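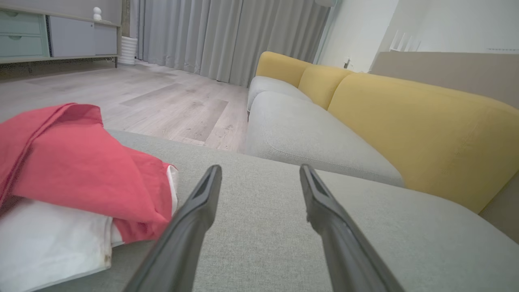

Posted Saturday, 7:10 am by the Lindel sideline correspondent

1/ Season's over. Lindel under-tens finished second last, a result the club newsletter is calling "a building year". It was also a building year last year. By my reckoning we should have a cathedral by now.

2/ I've been asked to do a wrap-up thread by two people, one of whom I live with, so settle in.

3/ First, the draw. Whoever does the draw for this comp has never driven to Skaltau in the rain. We went there three times. They came to us once, on the morning our ground was shut, so we went to Skaltau.

4/ The Skaltau canteen does a decent egg and bacon roll, I'll give them that. The Dristel canteen does a sausage in a slice of bread and looks at you like you've asked for the deeds to the clubhouse when you want onion.

5/ Registration went up to 300 dollars this year. For that you get a season of soccer, a drink bottle that leaks from the bottom, and access to the team app.

6/ The team app. I have received more notifications from the team app than from my bank, my mother and the electricity company combined. Most of them are a thumbs up.

7/ Kick-off times in the app are in one time zone and the reminders are in another. We were very early to Yuan Park in June. You could hear the frost.

8/ On the football itself. At this age there are no positions, there is only the ball and a small weather system that follows it about. Every so often a child falls out the back of it and looks at a plane.

9/ Our lad had his best game at left back, where he spent most of the second half talking to their right winger about a lizard. Neither side scored down that flank. Tactically I can't fault it.

10/ We don't keep score in the under-tens, officially. Every child on the field knows the score. Every child knows the score from last season too, and will recite it in the car.

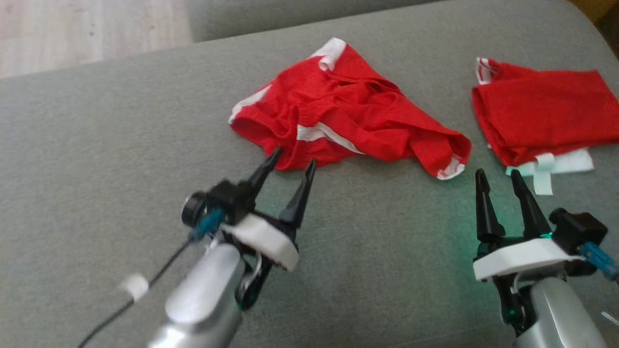 The away colours, between engagements.

11/ A word on kit, as several of you asked. Mesh dries fast, which is its one virtue. White trim is a decision made by someone who has never washed anything that has met the Dristel goalmouth.

12/ I've tried the soak, the bar of yellow soap, the paste my neighbour swears by and the sun. The sun did the most and charged the least.

13/ Parents from other clubs keep telling me to take them straight off at the ground and put them in a bag. I did that once. I found the bag in August.

14/ The sideline. I have a chair now. It cost more than my first bike and has a pouch for a thermos. I was against the chair for two full seasons and I'd like to formally apologise to the chair people, who were right.

15/ I'm less sure about the dad with the whiteboard. He isn't the coach. He isn't on any list. At Skaltau he drew an arrow so long it went off the edge and he finished it in the air.

16/ Refs were mostly teenagers and mostly excellent. If you're a grown adult yelling at a fifteen-year-old about a throw-in, please go and sit in your car and have a think about your life. Take your chair.

17/ Presentation day was at the bowlo. Everyone got a trophy, including a toddler who wandered in from another function. Speeches ran nearly 2 hours. The under-sevens were feral by the raffle and I wasn't far behind.

18/ We won the meat tray, so on balance a successful campaign.

19/ He says he wants to try cricket over summer. I've looked up how long a game goes for and I've asked him to consider chess.

20/ Registrations for next year open in October. I've already got the notification. Eleven people have given it a thumbs up.

41 comments · 1000 likes · 26 shares

Last updated Saturday, 9:45 am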